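Índices, particiones y una consulta que tardaba demasiado: notas de la sesión interna de Aster

Septiembre de 2020

El presente texto recoge, en forma de artículo, el contenido de la sesión que impartí a los equipos de desarrollo de Aster sobre diseño de índices en PostgreSQL. Varios asistentes solicitaron una versión escrita y he aprovechado la ocasión para corregir algunas imprecisiones de la exposición oral.

La sesión tomó como base el catálogo de Nesto, la aplicación que da servicio a las tiendas: artículos, precios, existencias y movimientos.
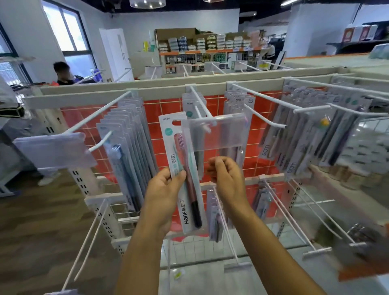
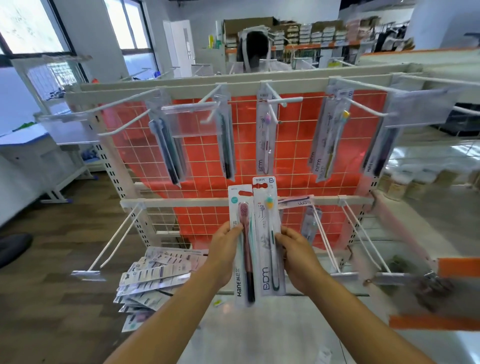 Cepillos de dientes en su envase, ante el expositor de la tienda.

Punto de partida

La tabla de movimientos de existencias se diseñó cuando el volumen de datos era modesto. Contaba con una clave primaria numérica, un índice sobre el código de artículo y otro sobre la fecha. La consulta que motivó esta revisión obtiene los últimos movimientos de un artículo en una tienda determinada, ordenados de forma descendente, y es la que se ejecuta cada vez que un empleado abre la ficha de un producto. En la medición realizada en julio, con la caché fría, el tiempo medio de respuesta fue de 2110 milisegundos.

El plan de ejecución mostraba que el planificador combinaba los dos índices mediante un recorrido de mapa de bits, recuperaba un número elevado de filas de otras tiendas y las descartaba después. A continuación ordenaba el resultado. Ninguna de estas operaciones es incorrecta en sí misma, pero el trabajo efectuado no guardaba proporción con las pocas filas que la aplicación solicita.

Índice compuesto

La primera medida consistió en sustituir el índice de artículo por uno compuesto, con las columnas en este orden: tienda, artículo y fecha descendente. Conviene insistir en el orden, que suscitó la mayor parte de las preguntas. Las columnas comparadas por igualdad deben preceder a la que determina la ordenación. De este modo el motor se sitúa directamente en el tramo pertinente del árbol y lee las entradas ya ordenadas hasta alcanzar el límite indicado en la consulta.

Con esta única modificación el tiempo medio descendió a 797 milisegundos. El resultado era aceptable para la pantalla de consulta – no así para el proceso nocturno, que repite la operación para todo el catálogo.

Columnas incluidas

La segunda medida fue añadir la cantidad y el tipo de movimiento mediante la cláusula INCLUDE, disponible desde la versión 11. Dichas columnas no intervienen en la búsqueda, pero permiten resolver la consulta sin acudir a la tabla, siempre que el mapa de visibilidad se encuentre actualizado. Esta última condición se olvida con frecuencia. En una tabla con muchas inserciones y un autovacuum poco agresivo, el recorrido exclusivo de índice seguirá visitando la tabla, y así lo reflejará la línea «Heap Fetches» del plan.

En nuestro entorno fue preciso reducir el parámetro autovacuum_vacuum_scale_factor para esa tabla en particular. No recomiendo modificarlo de manera global. Debe recordarse asimismo que, en la versión 12, las tablas que solo reciben inserciones no activan por ese motivo el vacuum automático, por lo que programamos una ejecución explícita tras la carga diaria.

Particionado

Ya-wen Kong, responsable del módulo Chuang, planteó si no habría sido preferible particionar por fecha desde el inicio. La cuestión es pertinente. El particionado facilita la retirada de datos antiguos y acota las tareas de mantenimiento, pero la consulta descrita no filtra por fecha: el planificador tendría que considerar todas las particiones. En las pruebas efectuadas con particiones mensuales el tiempo de planificación aumentó de forma apreciable. Hemos aplazado la decisión hasta que se fije la política de conservación de datos.

Si finalmente se adopta, la clave primaria deberá incorporar la fecha, lo cual afecta a las referencias existentes desde Jokau. El equipo correspondiente ha sido informado.

Procedimiento de despliegue

El índice nuevo se creó con CREATE INDEX CONCURRENTLY, fuera de transacción. La operación falló en el primer intento a causa de un bloqueo mutuo y dejó un índice marcado como no válido, que hubo que eliminar antes de repetirla. Ruego a quienes mantengan guiones de migración que comprueben el campo indisvalid del catálogo pg_index al término de cada ejecución. El índice definitivo ocupa 922 MB, y los 3 entornos disponen ya de la misma definición.

Quedan pendientes la revisión de los índices sin uso, a partir de pg_stat_user_indexes, y la medición del coste de escritura durante la carga diaria. Las consultas sobre el contenido de la sesión pueden dejarse en los comentarios de esta entrada.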